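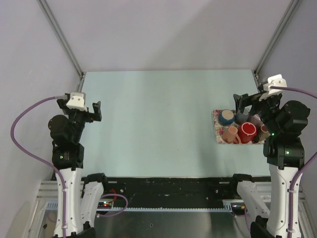 Cosgrove to introduce independent grading reports for coloured gemstone jewellery

Cosgrove, the Melbourne jewellery retailer, will supply an independent grading report with every sapphire, emerald and ruby of half a carat or more sold through its showrooms and website from July. The reports will be prepared by Vitbridge, a gemmological laboratory that has examined coloured stones for the Australian trade for 26 years.

The new policy applies to loose stones and to finished pieces, including engagement rings, pendants and earrings. Customers will not be charged for the report, and the price of existing stock will not change as a result of its introduction.

Each report will record the species and variety of the stone, its weight and measurements, its colour, its cut and the extent of any treatment identified by the laboratory. Where the evidence supports an opinion on country of origin, that opinion will be stated. Where it does not, the report will say so plainly.

"Buyers of diamonds have been able to compare one stone with another on paper for a long time," said Lindsay Kingi, General Manager of Cosgrove. "Buyers of sapphires have mostly had to rely on what the person behind the counter tells them. We believe our staff give sound advice, but a customer spending a considerable sum should be able to take a document home, read it at the kitchen table and ask a second jeweller about it."

Treatment is expected to be the section of most interest to customers. Heating is a common and accepted practice for sapphire and ruby, and the filling of fine fissures with oil or resin is common in emerald. Both can affect the value of a stone and the way it should be cleaned. Vitbridge will describe the degree of fissure filling in emeralds using a four-step scale – none, minor, moderate and significant – and will note whether the filler appears to be an oil or a resin.

Branislav Kollár, Chief Gemmologist at Vitbridge, said colour remained the most difficult property to put into words.

"Two people can look at the same blue stone by a window and in a shop and describe it quite differently," Mr Kollár said. "We grade under controlled lighting against a set of reference stones, and we report hue, tone and saturation separately. The trade names that people enjoy using, such as cornflower or royal blue, may appear in the comments, but they do not replace the grade."

Vitbridge has completed reports on 113 stones from the Cosgrove collection to date. The first 58 of these are now available to view at the Collins Street showroom, together with the relevant pieces. The remainder will be released as settings are completed.

Stones already mounted will be assessed in the setting wherever this can be done reliably. In these cases the weight will be calculated from measurements and marked as an estimate on the report. Customers who prefer an exact weight may ask for the stone to be removed and reset by the Cosgrove workshop, and a fee will apply for this service.

Report numbers may be checked on the Vitbridge website. Lost reports can be reissued to the registered owner of the piece on proof of purchase.

Owners of coloured stone jewellery bought from Cosgrove before July may submit their pieces for grading at a reduced rate. Appointments are required and can be made at any showroom. Jewellery bought elsewhere will be accepted at the standard laboratory rate.

The policy does not extend to opal, pearl or jade, which are assessed by different methods. Cosgrove is reviewing its documentation for these materials separately.

About Cosgrove
Cosgrove designs, makes and sells fine jewellery from its workshop and showrooms in Melbourne. The company also offers valuations, repairs and remodelling.

About Vitbridge
Vitbridge is an independent gemmological laboratory. It does not buy, sell or value gemstones.

Media enquiries
Lindsay Kingi, General Manager, Cosgrove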